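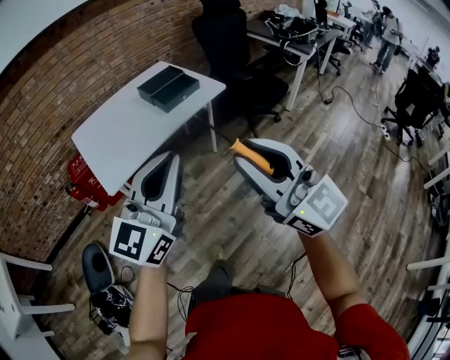 Plank floor in a brick workshop – seal it or leave it?

Grundthorpe
4 Jan 2021
The guy quoting me wants 3 coats on the planks and says it'll last 10 years. White table and chair stay in there, plus the fire extinguisher. I don't buy the 10 years.

Gashi
Neither do I. Mine was scuffed by March under a table with thin legs like that. Put felt on the feet and skip the coats.

Jirnon
Disagree. Felt picks up grit and scratches worse than bare legs. Seal it.

Gashi
Only if you never sweep.

Grundthorpe
He also wants $75 extra to move one table. I can carry a table.

Jirnon
OK, that part's a rip-off. And hang the extinguisher on the brick while the floor's clear.

Gashi
Into the brick, not the mortar? Good luck with that. Get a second quote first.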